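Hallgate Container Refund Point - Frequently Asked Questions

Where are you?
Behind the Hallgate shops, on the Ikside Road side. Enter from the rear car park and follow the yellow line to the counter.

What can I bring in?
Most drink containers between 150 mL and 3 L. Aluminium cans, plastic bottles, glass bottles and juice cartons are all fine. Wine bottles and plain milk bottles go in your recycling bin at home.

How much do I get back?
Ten cents for each eligible container.

Is there a limit?
You can bring up to 500 containers without booking. For bigger loads, ring Kausar Bhutto at the counter and she'll find you a time, usually within two days.

Do I have to sort everything first?
It isn't compulsory, but sorted loads go through the express lane. Mixed bags are counted by hand and can take 30 minutes on a busy morning.

Can I leave the lids on?
Lids off, please. We collect them separately in the tub by the door.

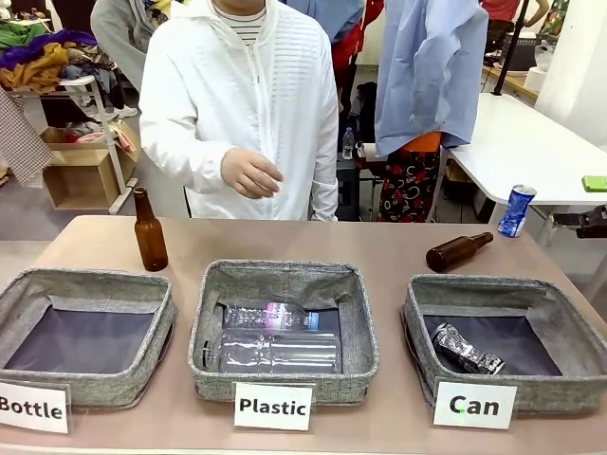 What happens if a label has come off?
Keep those containers in a separate bag and hand them to the staff member at the counter, who will check them one by one. Without a readable barcode we can't always pay the refund.

Can my school or club collect the money?
Yes. Maite Quintana sets up group accounts and will give you a six-digit number to quote at the counter. New accounts opened in November are now active.

Do you take batteries?
No - take them to the council depot.

Page updated Dec 11, 2018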